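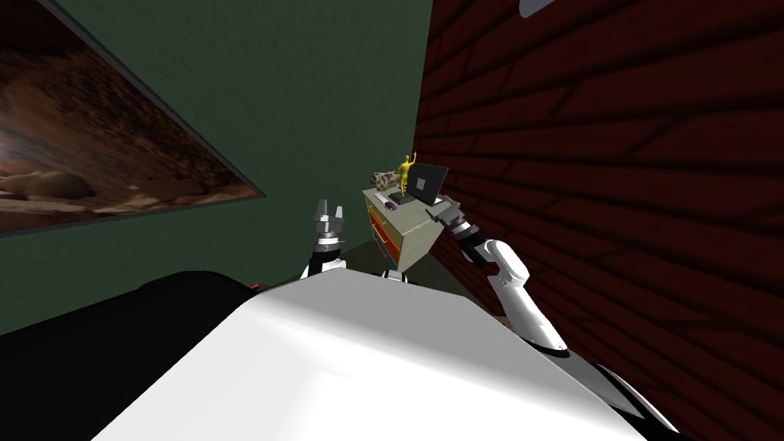

Simulation view from above the robot, right gripper at the side of the drawer chest. Render: Radymyr Zakharchenko / Urska project

Reference > Robotics > Simulated cells > Urska cell
Article Talk Setup notes History

The Urska cell is a simulated workcell for a two-armed mobile robot, used to rehearse household handling tasks. It was set up in February by Irina Barbu and Radymyr Zakharchenko at Plarer and is now looked after by Farzana Abeysekara. The name covers the robot model, the room it stands in and the settings files that join the two.

Layout

The room has a green wall and a red brick wall meeting at a corner, with a small chest of drawers placed near the corner. The chest has an orange and a reddish drawer front. Objects are set out on its flat top, among them an open laptop and a yellow figurine with one arm raised. A framed picture of a rocky landscape hangs on the green wall.

The robot has a white body and two arms, each ending in a grey gripper. The viewpoint is high and looks down over the body, so the chest is seen at a steep angle.

Setup

Setting up the cell begins with the room. The floor is loaded first and fixed at height zero, followed by the walls and the chest. Loose objects are dropped onto the chest from a height of 2 millimeters and left to settle before the robot is added. Loading them in contact with the surface made the laptop slide in early versions.

The arms are then brought to a parked pose with the fingers partly open. Each joint is driven to both limits and back, one arm at a time. The joint zeros are written to the settings file only after both arms have passed.

The last step is the side contact check. One arm stays clear of the furniture while the other gripper is brought against the side of the chest. The operator reads the contact force and compares it with the stored value. If the fingers sink into the panel, the collision shape of the chest has to be rebuilt.

Upkeep

The side contact check is repeated after any change to the gripper model or the physics step. Abeysekara's log lists 1,132 runs, of which 27 were stopped for faults. Most of the stops came from a mismatch between the visible shape of the fingers and the simpler shape used for contact. Iulian Ene replaced the contact shape in version 2, and the older file is kept for comparing results.

Textures are stored separately from collision data and can be changed without a new check. Friction values cannot.

Related cells

The Kasanov cell uses the same robot model in a kitchen. Its settings files are not interchangeable with those of the Urska cell, as the base height differs. Raluca Ardeleanu maintains the conversion script.

See also: Contact modeling, Joint zeroing, Parallel-jaw gripper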